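PRESSEMITTEILUNG

Divent zeigt neue Arbeiten auf Papier und Leinwand: Ausstellung "Kovum" eröffnet in Bloxham

Bloxham, 11. Juni 2021. Die Galerie Divent eröffnet noch im Juni ihre Sommerausstellung "Kovum". Zu sehen: Malerei, Zeichnung, einige Druckgrafiken. Alles aus der Ateliergemeinschaft Vemavthorpe, alles in den letzten 2 Jahren entstanden. Vieles davon noch nie öffentlich gezeigt.

Die Ateliergemeinschaft arbeitet seit dem Jahr 2000 in einer ehemaligen Seilerei am Fluss. Kein gemeinsamer Stil, kein Manifest. Gemeinsam ist die Landschaft vor der Tür: Marschwiesen, Gräben, der Deich bei Niedrigwasser. Manche malen draußen, andere nur aus der Erinnerung. Die Pigmente werden zum Teil selbst gerieben, Ocker und Lehm aus der Umgebung, gebunden mit Ei oder Leinöl. Das sieht man den Bildern an, die Oberflächen sind trocken, fast kreidig.

Insgesamt 30 Werke, verteilt auf beide Etagen. Unten die grossen Leinwände, oben die Papierarbeiten. Dort hängt auch die Serie "Grabenkante", Kohle und Tusche, erstmals vollständig. Das zentrale Werk der Ausstellung trägt den Titel "2849". Die Zahl stammt von einer alten Flurkarte, es ist die Nummer des Feldstücks hinter der Seilerei. Mehrteilig, gemalt von mehreren Händen, im Untergeschoss gleich rechts.

Zur Ausstellung erscheint ein Katalog, zweisprachig, fadengeheftet. Erhältlich an der Kasse, solange der Vorrat reicht. Ein Versand ist nach Anfrage möglich. Vorzugsausgabe mit Originalgrafik ist in Vorbereitung, Preis folgt.
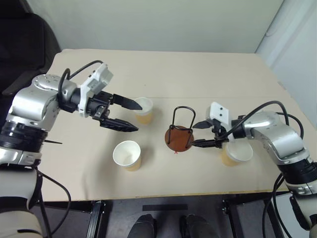 Während der Laufzeit bietet die Ateliergemeinschaft Führungen und ein offenes Zeichnen in den Galerieräumen an. Material wird gestellt, Anmeldung bitte vorab per E-Mail an die Galerie. Schulklassen willkommen, Eintritt für Schülerinnen und Schüler frei. Es gelten die aktuellen Hygieneregeln, Maskenpflicht in den Innenräumen. Die Eröffnung findet im Hof stat, bei Regen im Untergeschoss mit begrenzter Personenzahl.

Pressebilder in Druckauflösung auf Anfrage. Abdruck honorarfrei bei Nennung der Galerie, Beleg erbeten. Interviews mit den Künstlerinnen und Künstlern nach Absprache möglich, bitte rechzeitig melden.

Pressekontakt: Galerie Divent, Presse und Öffentlichkeitsarbeit, Bloxham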